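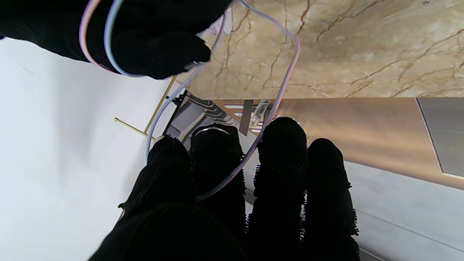

September, 6 in the morning, kitchen. Slept maybe four hours. The hem is still not done and the choir thing in Lovholm is getting close. Sat up with the coat again last night, the old black one from the Dultthorpe market, and the lining is in but the cuffs are a mess. Black fabric glove in the photo has the same problem, all pills and loose strands, fuzz standing up along every finger. My cuffs exactly. Shaved them with the little machine and now they're thin as well as ugly. Should have cut them off and started over in the first place. Will do it tonight if I can keep my eyes open.

Money. Paid 183 for the train and the room together. Then 400 for the boiler man, who came, looked, tightened something, left. Water is hot so I guess fine. That leaves 900 until the end of the month and I still owe Pristitz for the wool. Must call them. Wrote "call Pristitz" on my hand yesterday and washed it off doing dishes.

Rehearsal was bad. Came in early twice on the slow piece, the Győri one, everybody heard. The altos are dragging and we are rushing to make up for it and it all comes apart by page 6. Director kept us late, then let us go without running the ending. So we have never once sung the ending with everyone in the room. Great.

Toast burned. Starting agian.

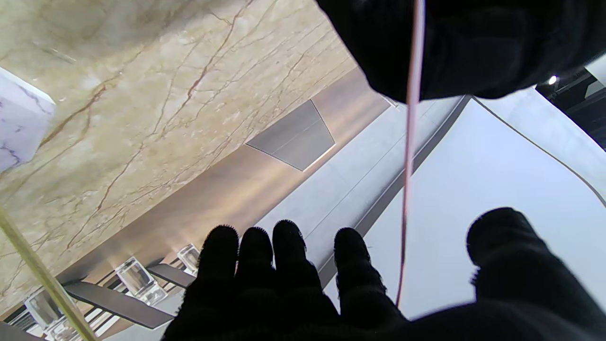 Later, lunch break, ten minutes. Been thinking about the hall in Lovholm and whether we'll sound like soup in there. Stone everywhere, they said, hard floor, high ceiling. Marble up on the walls and ceiling like in this one would be a nightmare for us, every s hissing back a second late. Need to tell the sopranos to spit their consonants and get off them fast. Need to do it myself too, I'm the worst for it. Bring water. Bring the pencil with the good eraser, not the pink one that smears.

Also shoes. The black flats squeak and the other pair has a heel coming loose. Glue tonight, after the cuffs, before bed, ha.

Evening. Did not do the cuffs. Did call Pristitz, they were nice, I have til the end of the month. Glued the heel and got some on the table. Sang the slow piece through once with the window shut, came in right both times. Soup for dinner. Left the coat hanging on the door with pins still in the left sleeve, don't forget.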